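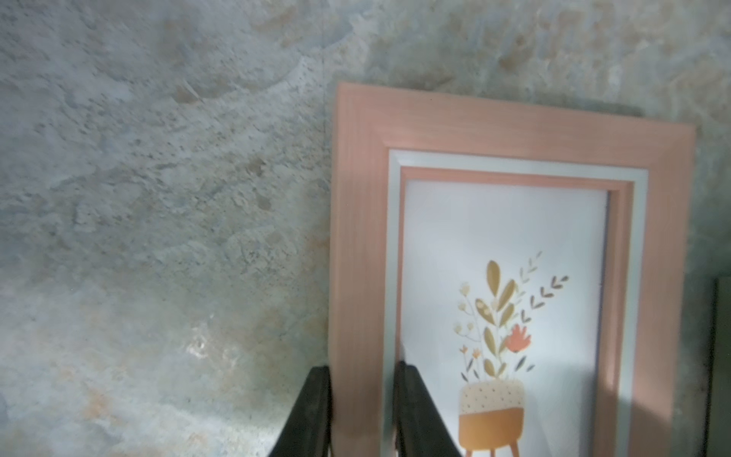
Gripper at the pink picture frame, Nudau open day

To the list,

Notes from the open day at Nudau in September. The Kurness arm ran the household objects table, with the picture frame as the main item. They let us stay for 10 tries. The staff set the grip force low for painted wood and didn't change it while we were there.

> Did anyone find out if the frame demo uses the wrist camera
> only, or a second one on the stand? And how many visitors
> do they let in at a time?

Wrist camera only. They said 80 people signed up, in 2 groups, and ours was the smaller one. I asked for the grip settings in writing and will post them when they come.

The Grusta visit is still open for sign-up.

Nudau list archive | Contact the list owner | Back to top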